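About Satar House

Satar House is a small residential school for adults on the edge of Fakcombe. We teach short courses in bookbinding, paper repair and box making. Most courses run from a Friday evening to a Sunday afternoon, and a few last a full week.

The building went up as a grain store and was later used as offices by the Bailly paper mill, which closed long before we arrived. The mill left behind two guillotines, a nipping press and a cellar full of board. We still use the press. One of the guillotines works and the other stands in the front hall, where people hang their coats on it in spite of the sign.

How we started

The school began as an evening class in a rented room over a hardware store. Students had to carry their own boards up the stairs, and glue pots were kept on a radiator. When the lease on the grain store came up, we took the ground floor. The upper floors followed two years later, and that is when we were able to offer bedrooms.

The first residential course was held in June, on case bindings. It rained through the roof on the second night. The roof has since been replaced, and the binding bench on that side of the building was moved back to where the light is better.

What we teach

Beginners usually start with Folded and Sewn, a weekend course that covers paper grain, folding, simple sewing and one hardcover notebook. No experience is needed. After that you can take courses in any order you like, with the exception of leather work, for which we ask that you have made at least one case binding with us or somewhere else.

Paper repair is taught on old printed books from our own shelves. We have more than 1,000 volumes set aside for this, mostly hymnals, school readers and farm manuals bought in job lots. You are welcome to bring a damaged book of your own on a week-long course, but please write to us first with its size and condition. We do not work on books of high value, and we do not give appraisals.

Box making is our busiest subject. People come to make slipcases and clamshell boxes for family Bibles, photographs, letters and recipe cards. Bring measurements in millimeters if you can — it saves a lot of time at the cutter.

The Umholm Room

The Umholm Room is our reading room and is open to students at any hour. It holds sample bindings, tool catalogs, and a run of trade journals given to us by a retired binder. Nothing in the room may be borrowed, but you may sketch or photograph whatever you like. Pencils only, please.

Staying with us

There are nine bedrooms, all single, on the second and third floors. There is no elevator. If stairs are difficult for you, tell us when you book and we will reserve a room at the inn across the street at the same price. Bedding and towels are provided. Slippers are a good idea in winter.

Breakfast, lunch and supper are included in the course fee. Meals are plain and there is always a meatless dish. Food stays out of the workshops, as crumbs and grease mark paper very easily.
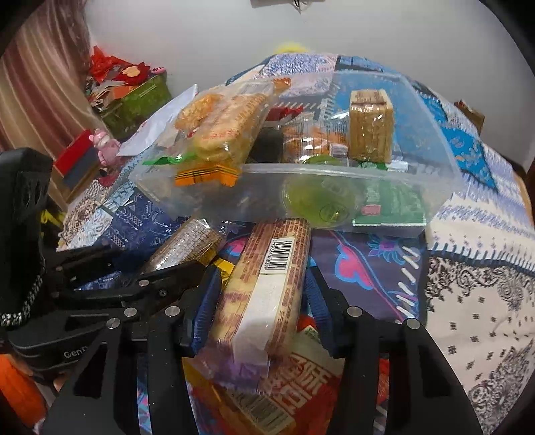
Workshops open at eight in the morning and close at ten at night. Instructors leave at five, and the hours after that are for finishing your own work. The guillotine is locked in the evening, so do any heavy cutting during the day.

Booking and payment

Courses are limited to the number of benches in the room, and popular ones fill early. A deposit of $100 holds your place, with the balance due when you arrive. If you cancel a month or more before the course, we return the deposit in full. After that we will move it to another course once.

The office is closed on Monday, December 24, 2018, and reopens after the New Year. Messages left during the break are answered in the order they come in. The new course list will be mailed to past students first and posted on this site the week after.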